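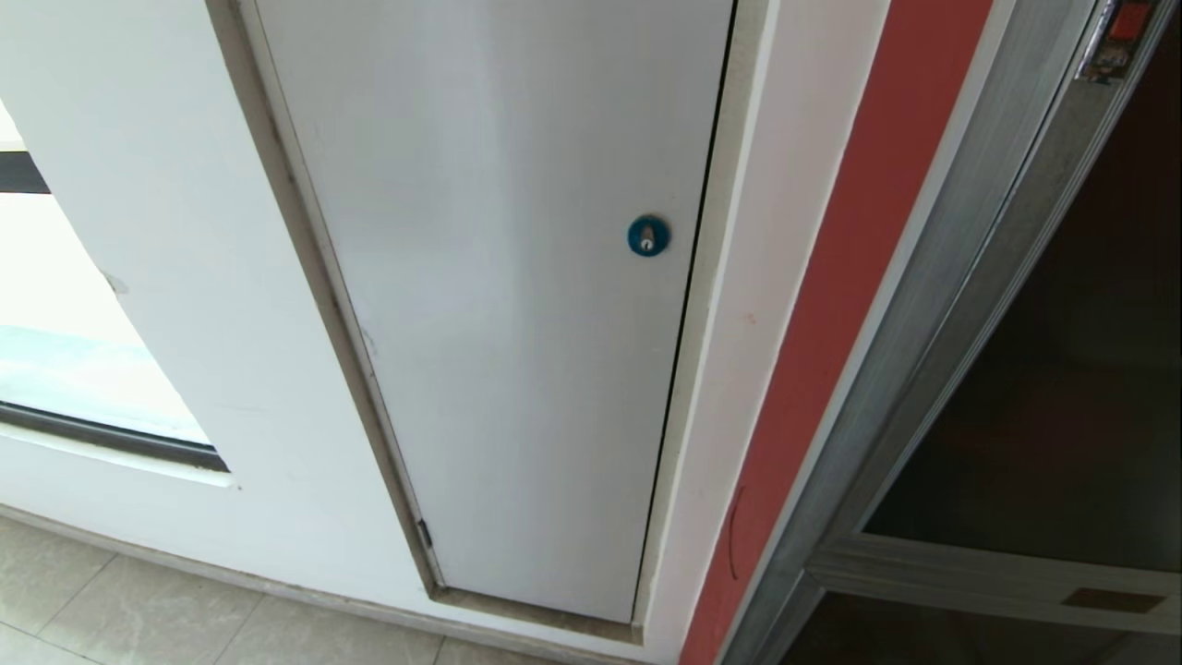 The tall white access panel by the window, with its round blue lock.

I've been meaning to write up the Gruvside panel opener for ages, so bear with me! We bought one in January for our building, mostly to save Akihiko Arai (he looks after all 82 of our service panels) from walking the halls with a key ring all day. The arm itself is lovely. It's quiet, it's patient, and it found small round locks like this one sooner than I ever expected.

My grumbles are all about the budget. The quote covered the arm and the base, and we happily signed, and then came the key adapters at $110 apiece. We needed 8 of them! Some of our locks go back to 1974, bless them, and each type wants its own. The Vonoswood kit we also looked at cost more up front but had adapters included, and I do wish I'd done that math first.

So please, go and look at your locks before you ask for a price, and leave a little money for a second battery. Four stars from me, and I'd still buy it again.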